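Tiltik hand-held gripper kit: progress report to Planau, September

The review of the Tiltik kit is past its halfway point. We have used the kit daily since it arrived, alongside the Muter kit we already had, and we now have enough to say where the grant money is going and what is left to do.

Recorded so far: 2,652 takes, of which 257 were thrown out. Most of the rejects came from lost tracking in the first weeks. Tiltik sent new firmware and the problem is now rare. The target of 500 usable takes per task has been met for six tasks. The two lid tasks are behind - the jaws slip on smooth lids, and operators slow down.

Cable wear is the main running cost. We have replaced two leads under warranty and bought one spare. Kingi, our supplier, quotes a short wait for further spares.

Current work is on the shelf and jar set, with one operator using both grippers at a table.
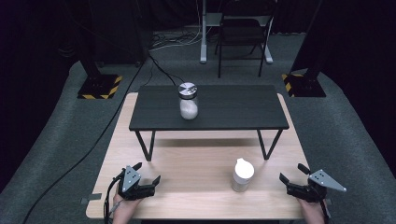
Can a new operator use the kit without training from Tiltik?
After one morning with the printed guide, our new operators were recording usable takes. Calibration still needs someone who has done it before.

Next period: finish the lid tasks, test the softer finger pads, and send Planau a cost comparison with the Muter kit.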